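**Nirkcombe Heavy Table Felt, by the metre**

Stock line. Sold off the roll, cut to order, blue-grey only. Price per metre is on the order form. Minimum cut 2 metres.

We sell a lot of things for covering tables, and most of them are oversold, including by us in the old catalogue. So this page has been rewritten. If you have the August leaflet, ignore the paragraph in it about acoustic performance. We have no idea where that came from.

## What it is

A thick needled felt, mostly recycled fibre, with a flat face and a slightly hairier back. The mill calls it "contract grade". We asked what contract and didn't get an answer we could print. In practice it means the stuff is stiffer than craft felt, holds a straight cut edge and doesn't pill as fast.

It goes on display tables, sorting benches, stockroom counters, card tables in village halls and the odd desk. Customers have told us they use it under model railways. Fine by us, though track pins do pull through if you keep moving them.

## The claims, and what we make of them

**"Non-slip."** It grips a rough or painted top reasonably well. On polished wood or melamine it slides, and it will slide at the moment you lean across it. Tack it, clamp it or use double-sided tape. We sell the tape as well, so take that advice with whatever salt you like, but any carpet tape from a hardware shop will do the same job.

**"Scratch-proof."** The felt protects what's under it from light knocks. It does nothing about grit. Grit works down into the pile and then sits there like sandpaper, and the underside of a vase will find it. Brush the felt before you put anything on it that you care about.

**"Fade-resistant."** Compared with what? We left an offcut in the shop window through one summer and it had gone a shade lighter on the sunny half. You could see the line where a box had stood. If your table is by a south-facing window, budget for replacing it.

**"Hides dust."** This one we half believe. A plain dark felt shows every crumb and a white one shows every fingerprint, so a mixed shade in the middle is the sensible choice.

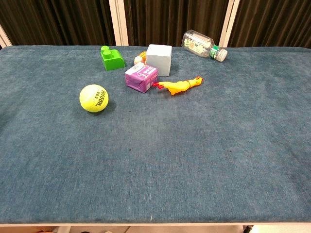
Colour is the thing customers ring up about most, and we can't promise an exact match from one roll to the next. The mill dyes in lots and the lots wander, some towards slate, some towards an old school jumper. Matters are made worse by whatever hangs behind the table: a blue-grey top against a dark brown curtain looks a good deal bluer than the same shade against a magnolia wall, and plenty of returns come down to that. The darker specks in a mottled surface of this kind are easy to mistake for dirt too, so look at a sample in your own room first. Samples are free. We'd much sooner post you a square of felt than take back a length you've already cut.

## Fitting

Measure the table, add the drop you want on each side, then add a little more. Cut from the back with a sharp knife and a steel rule. Scissors leave a wavy edge and no amount of trimming improves it.

Pull it flat, don't stretch it. Stretched felt creeps back overnight and takes your neat front edge with it. For a fixed top, a thin batten or strip along the front covers the raw edge and stops people picking at it. People do pick at it.

Staples are all right on softwood. Spray adhesive is permanent, whatever the tin says about repositioning.

## Cleaning

Vacuum on low with the brush head. For spills, blot with a dry cloth and wait. Don't put it in the washing machine. One customer did, at 15 degrees on a wool cycle, and sent us the result, now roughly the texture of a doormat. Refunds don't cover this.

The stain spray we used to list alongside it has gone. It left rings bigger than the stains.

## Alternatives we stock, and whether you should bother

- **Cura baize.** Thinner, smoother, costs more. Better for cards. Shows every pinhole.
- **Torres ribbed carpet tile.** Tougher by a long way, and the right answer for a workbench. Small parts roll into the ribs and stay there.
- **Hitura backed felt.** Like ours with a rubber layer. It does stay put. It also smells for a good week and we've had reports of the rubber marking varnish, so put paper under it or leave it on bare board.

If your table is used twice a year for a jumble sale, buy none of these. An old blanket will do.

## Wear

The sheet from the mill says 4,000 rubs. It doesn't say what was doing the rubbing or how hard, so we wouldn't hang much on it. The felt on our own packing counter went bald where the tape gun sits, and everywhere else it's merely shabby.

## Ordering

Stock code 479. Sold in whole metres. Orders in by noon on Friday go out the same day, rolled and never folded, as creases take ages to drop out. Cut lengths can't be returned unless the fault is ours. Ask for the free sample.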